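I clean tables for a living, sort of. My aunt thinks I'm a maid and my cousin thinks I'm a scientist, and I let them both go on thinking it because I get fed either way!

The job is this. Plindent sends me a task, I put on the headband with the camera, and I spray and wipe until the table's done. Then I upload it and Svitlana Semeniuk, who I've never met, feeds it to a robot arm called Buta. My first batch was 449 clips. Buta watched every one and learned to wipe in big, lazy half circles, exactly like my mother.

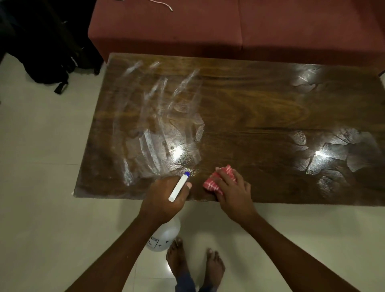
*Clip 610. Spray in the left hand, cloth in the right, the way Svitlana likes it.*

In December she called me, all out of breath. They'd run the big test, 1000 tables, and Buta was doing something odd. Before each wipe it stopped and hung there over the wood for a second or two (she timed it). "Do you do that?" she asked. I said no. Then I went and watched myself, and oh, I did. Every single time I tidied up, I stopped.

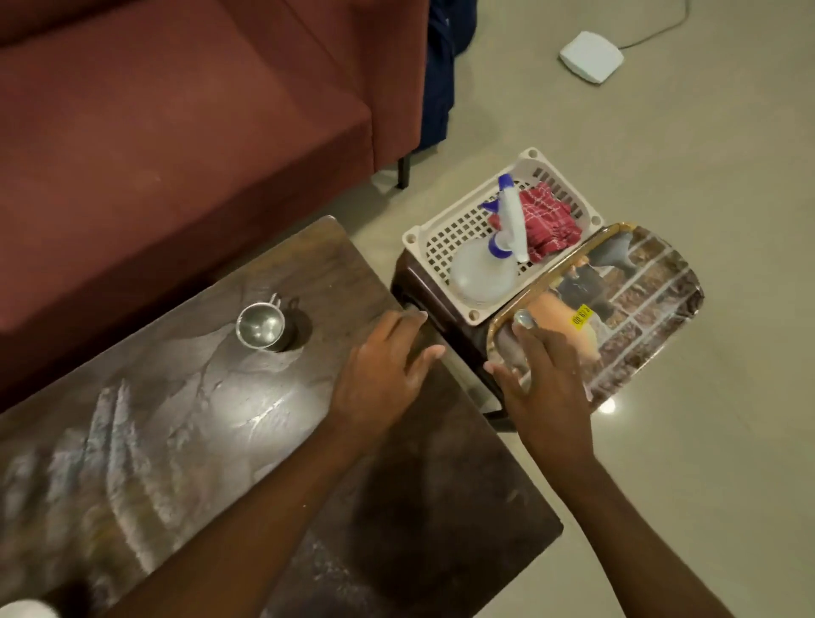

I kept looking at the ring. It was my grandmother's, and I guess I slow down when I have it on, like she's checking my corners. So Svitlana had me do a batch with my hands bare and we compared the two, which Ka-ming Tsao in her lab called an ablation and I called feeling undressed. The pause went away. Buta got faster and its scores went up, and they wrote it up with my clips as Figure 3. 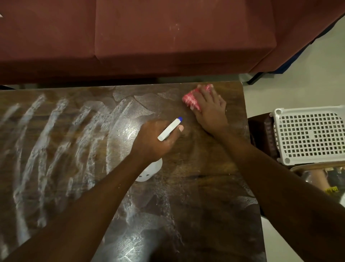

*Same table, pink and white pad, lots of white still to rub out.*

Svitlana asked which batch I wanted them to keep for the next robot. I told her the fast one, obviously, it's the better result. Then I called her back that night and asked if she could save me a copy of the slow one.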